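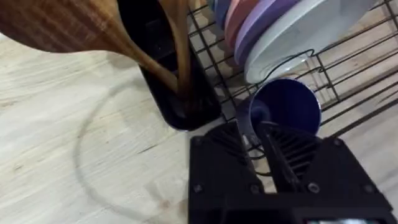

How to Run a Dish-Rack Demo at an Open Day

We put on a robot open day at the Itix workshop in Aneddale every May. The dish-rack station gets the longest line, so other groups keep asking how we set it up. These are the steps we follow.

What you need

One or two small arms, a sturdy table, a wire dish rack, and some ordinary dishes. Use kitchen things people have at home. Visitors follow the job much better when the arm is working on a mug or a plate than on a plain block.

Setting up

1. Clamp the arm bases to the front edge of the table the night before. Tighten them again in the morning.

2. Put the rack where the gripper can get to every slot without the arm being stretched out straight. Test the far corner first.

3. Mark the rack's position with small pieces of tape. It will get bumped.

4. Load the Puver control software and run the whole routine 12 times with no one in the room. If it misses more than once, move the rack and start over.

5. Set the speed to 70 percent. Full speed looks good on video but makes parents pull their children back.

Keep visitors 4 feet from the table. We use a rope on posts. Tape on the floor did not work for us, as people step over it without looking.

During the demo
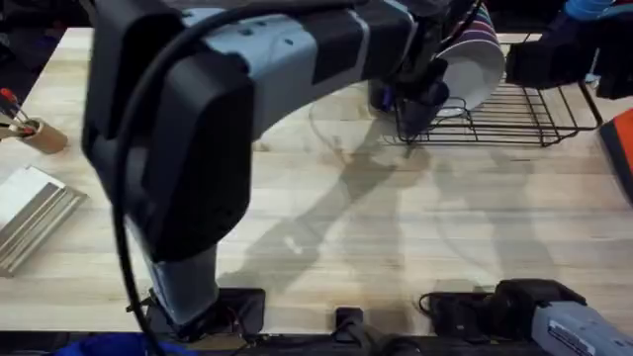 Start each run by saying what the arm is going to do, then stay quiet while it does it. Most visitors want to watch the gripper, and they can't do that and listen to you. Bowls are worth saving for last. One standing tilted on its edge between the wires, with the gripper pointing down right next to it, leaves very little room, and people lean in when the arm gets that close. Give them time to look before you go on.

Keep a run under three minutes. Between runs, check the joints for heat and look over the cables.

Questions come up at every session – mostly about price, and about what happens if it drops something. Tell them it does drop things. We keep spare dishes under the table and a dustpan next to them.

Closing down

Park the arms using the Sultana rest program, wait for the motors to go quiet, and then cut the power. Last May we had more than 500 visitors and the rack went back in its box with one bent wire. Bend it back with pliers before you store it.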